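## 4 Aufstellen und Bestücken des Drahtständers

Gültig für den Tischständer Tando. Kappen und leichte Teile werden erst aufgelegt oder eingehängt, wenn der Ständer nach 4.1 ausgerichtet ist.

### 4.1 Aufstellen

1. Standfläche abwischen. Krümel und Klebereste unter dem Bodenring führen zum Kippeln.
2. Ständer am senkrechten Draht fassen und mit dem Bodenring auf die Fläche setzen. Nicht an den Armen anheben.
3. Prüfen, ob der Ring ringsum aufliegt. Bei Spiel den Ring von Hand nachrichten - keine Zange verwenden.
4. Abstand der Arme zu Wänden und Nachbargeräten prüfen. Die gebogenen Arme laden weiter aus als der Bodenring.

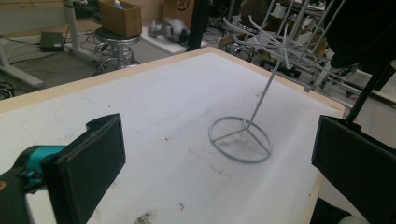
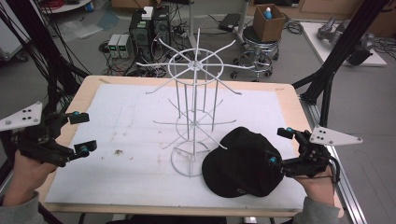 *Abb. 4-1 und 4-2: Drahtständer auf weißer Fläche stehend; in Abb. 4-2 schwarze Kappe rechts am Bodenring.*

### 4.2 Bestücken mit Kappen

1. Kappe neben dem Ständer ablegen, Verstellband schließen.
2. Kappe am Schirm fassen und mit dem Verschlussbügel über das Armende führen.
3. Bis in die Biegung des Arms gleiten lassen und loslassen.
4. Die nächste Kappe auf den gegenüberliegenden Arm hängen. Je Arm höchstens 2 Kappen.

**Hinweis:** Kappen ohne Verschlussbügel mit der Innenseite auf das Armende setzen. Bei steifem Schirm kann die Kappe zur Seite drehen; in diesem Fall einen Arm frei lassen.

**Vorsicht:** Die Armenden stehen auf Griffhöhe vor. Beim Vorbeugen über den Tisch Abstand halten. Einseitige Beladung vermeiden - der Ständer kippt zur schweren Seite.

### 4.3 Pflege

Draht trocken abwischen. Flecken auf der Standfläche mit feuchtem Tuch entfernen, keine Scheuermittel. Sitz der Arme alle 12 Wochen kontrollieren. Ersatzarme sind über Rundska zu beziehen.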